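4 min read

Progress report, second period – Herndale small woodlands project

Hi Anahera,

You asked me to keep this one shorter than the last, so I'll start with the number everybody at your end wants. We now have 191 owners signed up, up from 124 when I wrote to you in the fall. Most of the new ones came through the Thursday evening calls, which I nearly dropped from the budget, so thank you for talking me out of that! A few came from neighbors leaning on fences, and I can't claim any credit for those.

The target in the grant was 90 written stewardship plans by the end of the second period. We're at 83, seven short. The missing seven are all in the Urnska drainage, and they're held up on the same thing, which is the property lines. Four of those parcels were split among cousins back in the seventies and the corners were never marked. I can't write a thinning plan for a stand when two families both believe they own it. The county surveyor has given us a slot in March and I expect to close out all seven after that, though if the snow hangs on I may be emailing you with a long face.

On the ground, the thinning has gone better than the paperwork. The Worku tract is done (the whole north side, including the steep piece above the creek that two contractors turned down). We took out mostly suppressed fir and left the pine wherever it had a decent crown. I walked it with the owner afterward and he was worried it looked too open, which is what they all say in the first year. I told him to go look at the Sostden stand, where we did the same thing last period, and he came back a lot happier. The seedlings there are up past my knee in the gaps.

Prices are the part I'm less cheerful about. The small log market has been soft all winter, and the mill is only taking loads two mornings a week, so a couple of owners who hoped the thinning would pay for itself are going to end up slightly in the red. I've told them so. The cost share covers most of the gap, but I'd like to talk with you about whether the per-acre rate can move a little for the steep ground. It's the same rate as flat ground right now and the crews know it.

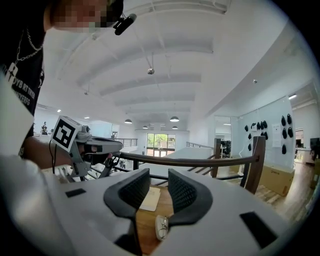

Close quarters, with a clip-on mic and a T-shirt with "TREE" in its lettering.

Owner meetings: we held them in the grange hall at Herndale again. Attendance was good for the beetle talk and pretty thin for the tax talk, even though the tax one is where people stand to save real money. I'm going to try putting the two together on one night with the beetles last. We also started a little tool library out of my garage – two increment borers, a clinometer, some diameter tapes and a stack of loppers. One borer is already bent. I've ordered a replacement out of the supplies line and left the receipt in the shared folder with the others.

Spending is on track overall. Mileage is over, and that's the Urnska road again, it adds most of an hour each way when the lower bridge is closed. Printing is well under because hardly anyone wants the paper binder now. If you're okay with it I'll move the leftover printing money across to mileage and call it even. Just reply "fine" and I'll make the change.

Next up, in the order I think it'll happen: the survey work, then the last seven plans, then the planting on the burned corner at Sostden. The nursery has confirmed the pine but is still hedging on the larch. If the larch falls through I'd sooner wait a season than plant the whole corner to one species, and the owner agrees with me.

One thing I need from you before the planting – the updated insurance form for the crew. The one I have lists the old contractor.

I'm at my desk most days before 8 in the morning if you want to talk any of this over, and out in the woods after that with no signal.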